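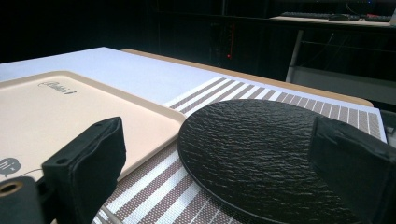 Last updated: Tue 2 January

Ticket 222: Hand-held gripper, wide objects, pad comparison
Posted by bench support – 3 comments – 0 shares
Status: open

Setup: Stundow hand-held gripper, wrist camera, Joltow logger. The test object is the black textured plate on the striped placemat, with the beige tray close to its left rim. Both fingers have black pads. The reference set is the older Ullska pads on the same body.

Symptom: With the fingers spread wide, the logger reports a lower opening than the calliper does. The error is 3 mm at full travel and close to zero when shut. With the Ullska pads the error stays under 1 mm over the whole range.

Tried so far:
– Re-zeroed with fingers closed. No change.
– Swapped the USB cable. No change.
– Ran 33 open and close cycles with no object. Error repeats every time.
– Loaded the August calibration file. Error drops to 2 mm, then returns after a restart.
– Repeated 26 plate grasps with the room lights down. No change, so glare on the plate ridges is probably ruled out.

Log excerpt:
width_raw 3,599
width_cal out of range, clamped
source: default table

The clamp looks like the fault. The default table was made for the Ullska pads and stops short of the new opening. The August file has a longer table but is not being saved as the default.

Comment 1: Check write permission on the config folder. Chaudhry controllers fall back to the default table without a warning.

Comment 2: Folder was read-only. Changed it, restarted twice, August file now holds. Still 2 mm out at full travel.

Comment 3: Please redo the table with the new pads fitted, in 5 mm steps, and attach it to this ticket. Leave the Ullska table in place under its own name.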